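How I finally stopped my cupboards smelling musty
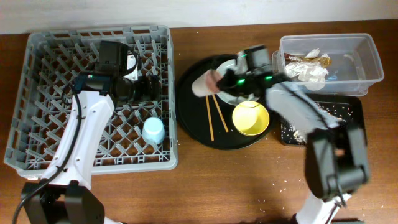
Wilma Carnegie
Home and kitchen writer, Landaneck
2023-08-31

I moved into an old weatherboard place in January and within a fortnight every mug I pulled out of the cupboard smelt like a wet tent. I blamed the drains, then the dog (sorry, mate), and then my neighbour Annelies Aigner came over for a cuppa, sniffed her cup and told me I was putting things away damp. She was right!

So this is what I do now.

Empty the cupboard completely. Yes, the back corner too, where the fondue set lives. Wipe the shelves with warm water and a good slosh of white vinegar, then leave the doors open overnight. I did mine in two goes as I ran out of bench space.

Next, wash everything that came out, even the stuff you swear is clean. Stand plates up in the rack with a gap between them, and tip bowls forward a little so the water can run off. Mugs are the worst for this – the little hollow on the bottom holds a puddle, so give it a quick dab with a tea towel.

Then leave it all alone. I give plates four hours and anything plastic eight, which sounds ridiculous until you've found droplets inside a lunchbox lid the next morning. If it's bucketing down outside, open a window a crack or put the rangehood fan on for 20 minutes.

Before things go back, run a finger around the rims. Any moisture at all and it stays out. I don't line my shelves any more either, the old paper was holding the smell and came up in horrible grey strips.

Last job is a small dish of bicarb on the bottom shelf. Swap it when you remember. Mine's in a chipped Levico saucer I couldn't bear to chuck out.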